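The mixed carton is the awkward case in domestic packing. A box of books has one density and one failure mode, and a box of pans has another. The carton that takes whatever is left on the table has several of each, and it's usually filled last, by someone who is tired.

Norbert Sárközi has taught packing at the Pranham depot for long enough to have firm views on this. He starts with the carton itself. Corrugated board gets its stiffness from the fluting, and the fluting does its best work when the walls stand straight. A bulging side has already given some of that up. He would sooner see two boxes closed flat than one held shut with tape.
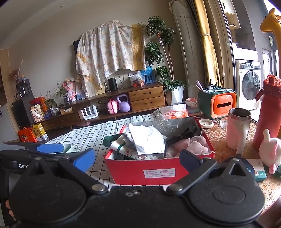 PRANHAM, July

The order of work is weight, then shape, then surface. Heavy items go to the bottom and towards the middle. Anything rigid goes in next, on end if it's taller than it is wide, and soft goods are kept back until the gaps are known. Drinking vessels cause most of the arguments. A handled cup should travel with the handle turned inwards and padded separately, as the joint is the weak point. Tall bottles are emptied, dried with the lid off overnight and then closed. Pens and brushes come out of any open tray and go into a bag, which is sealed and labelled.

Sárközi's course sheet, now in its third edition, allows no loose liquids in a carton with textiles. Small cosmetics bottles count as liquids. His colleague Nabil Atallah thinks the rule too strict and packs them in a lidded tub, upright, with a cloth round it. The sheet hasn't been changed.

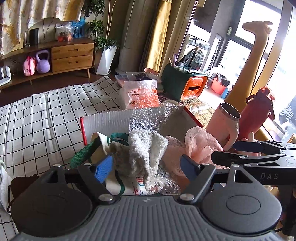
Textiles are the cheapest padding in the house, and they have to be moved anyway. Their drawback is that they settle. A thick towel compresses under load and recovers slowly, so a void that was full at the door may be half open by the far end. Bubble wrap holds its volume better until the cells burst, and for that reason the two are best used together. In the red-edged box there's a sheet of it rising over the rear wall behind a bunched white towel cloth, and Atallah would fold that sheet down over the contents before closing the flaps. Mesh and other sheer fabrics add bulk but very little resistance, and he puts them on top, where nothing depends on them.

Ribbon should be wound flat round a piece of card. Printed cloths are folded with the print inside. Terry and fleece are kept away from hook-and-loop fastenings, which will pull the pile.

The Gultier carton used on the course is a single-wall type, sold flat in bundles, and 28 are made up for each session. Atallah tapes the base with three strips: one along the seam and one across each end. The top gets the same. He presses the tape down from the centre outwards with the side of his fist — a roller is quicker, he admits, but the depot's has been missing since spring.

Labels go on one end and one long side. The top is left blank, as it will be under another box.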